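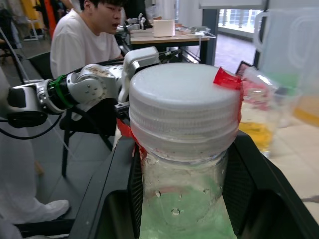
Kausar Khokhar says any clear jar will do the job and that you are paying for the lid, so you may as well ask whether the lid is worth it.

Home Jars & Tubs Lids & Spares Delivery Returns Basket

Dec 10, 2022
By Panya Klinhom

Flutunus clear jar with white screw lid
Order code 3374
£7 each, lid included

We put off stocking this jar for a long time. The maker, Ocampo, calls it "the last jar you will need", and we have sold enough last jars to be wary of that one. We have it on the shelf now because customers kept asking for a see-through jar with a lid they could get a proper hold on, and on that one point it does well. The rest of the claims we have gone through below, with our own view next to them.

The lid
White plastic, wide, with a flat top. The side is ridged all the way up in two bands of fine upright lines, one band above the other. Ocampo says the double band gives "twice the grip", a figure we would like to see somebody measure. What we can say from handling them in the shop is that the ridges are fine enough not to hurt your palm and that they help with damp hands. With oily hands they help a good deal less. If you have weak wrists, please come in and try one before you order, as a wide lid needs a wide hand and some people get on better with our narrower Trellbridge jar.

The top lets a little light through. Some buyers have taken this to mean the plastic is thin. It doesn't flex when we press it, but we haven't dropped one on a stone floor on purpose and we don't suggest you do.

The body
Clear plastic. You can see the level of a liquid through the wall, even a pale green one, and you can see the droplets clinging to the inside too, which may or may not please you. A tinted jar hides more. For anything that spoils in the light, buy a dark jar or keep this one in a cupboard.

"Crystal clear for life" is on the box. We don't believe it. Every clear plastic jar we have sold has picked up fine scratches once people start on it with a scourer, and we see no reason for this one to be different. Use a soft cloth.

Is it leakproof?
The box says so. Our own test was not scientific: we filled a few with water, did them up by hand and left them on their sides overnight in June. Most of the paper underneath was dry in the morning. One lid had gone on crooked and let a small puddle out, and that was our fault for rushing it, but people do rush lids. Stand it upright in a car. Don't put it in a bag with your post.

Washing
By hand, in water no hotter than 40 degrees. Ocampo prints a dishwasher mark on the box and then, in smaller type on the leaflet, says "top shelf, gentle programme only". We go by the leaflet. Leave the lid off until both parts are dry or you will get a stale smell under the threads.

Marking the jar
Coloured tape round the neck, under the lid, holds well enough if the plastic is clean when you stick it on. Red shows up nicely against the white. We don't sell the labels Ocampo makes for this, having found them dear for what they are, and any decent tape from the Plallar counter does the same work.

Food and drink
The leaflet says suitable for cold food. Nothing is said about hot liquids, so we take that as a no. Once a jar has held paint, cleaner or anything of that kind, it is no longer a food jar, however well you wash it.

Spare lids
Sold separately when Ocampo remembers to send them. Lids from the Trellbridge jar do not fit, and we have had several back from customers who were told elsewhere that they would.

Guarantee
2 years from Ocampo, against splitting of the body. It leaves out the lid, the part most likely to go. Keep your receipt. If a jar arrives cracked, tell us within seven days and we will replace it ourselves without sending you off to the maker.

Would I buy one? For dry goods, no, a cheaper tub is fine. For liquids I want to keep an eye on, yes, and I have a couple at home. Seven pounds still seems a lot for a jar.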